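Kitchen robot in Grukbridge gets its yearly going-over

GRUKBRIDGE – The two-armed robot in the teaching kitchen on Ruddock Street has had its covers off, its cables sorted and its fingers changed, and as of this month it is back to picking things up and putting them down again, to the evident pleasure of the people who look after it.

Regular readers may remember the robot, which goes by the name of Pruvimeck, from our piece last winter when it first came to the technical college. It has worked steadily ever since, mostly in the mornings, and the counter in its logbook stood at 2288 hours when the crew switched it off in April. Everyone agreed that was a good moment to stop and have a proper look. They had meant to stop a little sooner, but there was an open house coming up and then a class that had been promised a demonstration, and you know how these things go.

The job began at 9 in the morning with the cables. Most of what wears out on a machine like this is the wiring that has to bend every time the arm does, and the hardest bends come out toward the wrist, where the camera and gripper leads have to follow every twist. The crew went along both arms with the power off, feeling each cable by hand for stiff spots and looking for places where the jacket had gone shiny from rubbing. The right side was fine. On the left they found one lead with a flat, worn patch a hand's width from its connector, and out it came.

Putting the new one in took the rest of the morning, and the trick (we were told this several times, and very kindly) is in the slack. If you leave too little, the cable pulls at its plug when the wrist turns all the way around, and if you leave too much, the loop goes fishing for drawer handles. The crew tied everything down loosely first, drove the wrist slowly from one end of its travel to the other, and only then snugged up the ties. There are 19 of them on each arm, and every one of them was replaced, old or not.

After lunch came the low reaches. Working near the floor is where a badly placed cable shows itself, so the checklist has both arms lean forward and go down to something awkward with plenty of gaps in it. A wine rack does nicely.
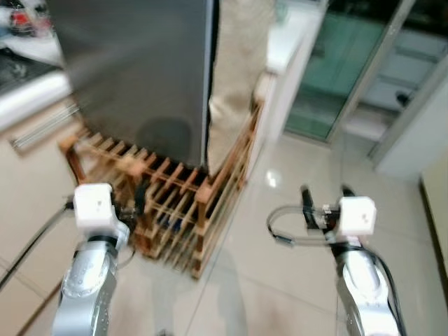 Both arms at the wine rack, in front of the refrigerator.

The arms are sent down at a crawl the first time, with one person on the stop button and another crouched to the side watching the cable loops. If nothing catches, they go again a little faster, and then at working speed. One loop on the right arm was judged to be standing out farther than it needed to, and it was pulled in and tied again before the next run. It is patient work, and there was a good deal of coffee involved.

The joints were next. Each one was run back and forth by itself while somebody listened with a hand resting on the housing of the joint behind it, which sounds old-fashioned but seems to catch things the software misses. One shoulder had a faint tick in it. A single cover screw had backed out half a turn, and with that tightened and a drop of thread locker on it, the tick was gone. The motor temperatures were written down, the same as last year, in the same green notebook.

Then it was up to the counter for the wrist cameras. Each gripper has a small camera looking out past the fingers, and once the gripper has been off the arm, that camera has to be lined up all over again. The crew uses a printed target for the main part of the work and finishes with ordinary kitchen things at different distances. Glass is the item they care most about. 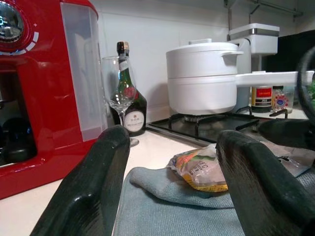
Grukbridge Technical College – Department of Robotics and Machine Service – News

A clear wine glass with a dark green bottle standing behind it is a hard thing for a small camera to judge, and so the two make a useful pair for checking depth. The bottle can be seen right through the bowl of the glass, and its round-shouldered shape comes out bent. If the camera is lined up well, the robot places the glass in front, where it belongs. If it is off by even a little, the reading jumps back and forth between the two. On the first try it jumped. The mount was loosened, turned by a hair, and tightened again, and the third reading held still.

The fingertips themselves are the cheapest part on the whole robot and the one that gets changed the most. They pick up grease and fine dust and lose their grip little by little, so slowly that the operators tend to get used to it. New pads are wiped down, pressed on, and left to sit for an hour before anything is lifted. The college orders them by the bag from a supplier in Drasisitz, and keeps the spares in a drawer away from the window.
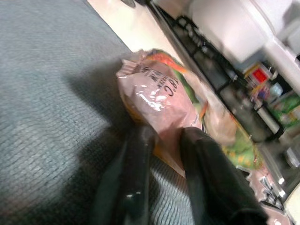 Grip force is the last thing to be set, and the one the crew likes to take its time over. Too soft, and a package slides out on the way up. Too hard, and you have crumbs, or worse. They start at the lowest setting and bring it up one notch at a time on small sealed packages, which are a fair test for new pads. The plump pink one between the fingers, with 18°C printed on its film, is a good shape for it, puffed in the middle and with a crimped end sticking out that the fingers should stay clear of. With the larger package lying right behind it, there is also the question of taking hold of one without dragging at the other, and that calls for the fingers to come down straight and close evenly. The left finger had been closing a touch ahead of the right, and it took an adjustment at the base to bring them together.

Once the settings were saved, the robot was given its 200 practice picks, a number that was chosen years ago for an earlier machine and has stayed on the checklist ever since. They were spread over two afternoons so that the new cable could be looked at in between. The old lead has been coiled up, tagged and hung on the workshop wall, where incoming students can run a thumb over the worn spot and learn what one feels like.

The department is taking names now for its summer course in robot upkeep, which covers cables, joints, cameras and grippers and needs no earlier experience beyond being comfortable with a screwdriver. Sign-up sheets are at the front desk on Ruddock Street. The next full service is down for April, with a shorter cable check in December.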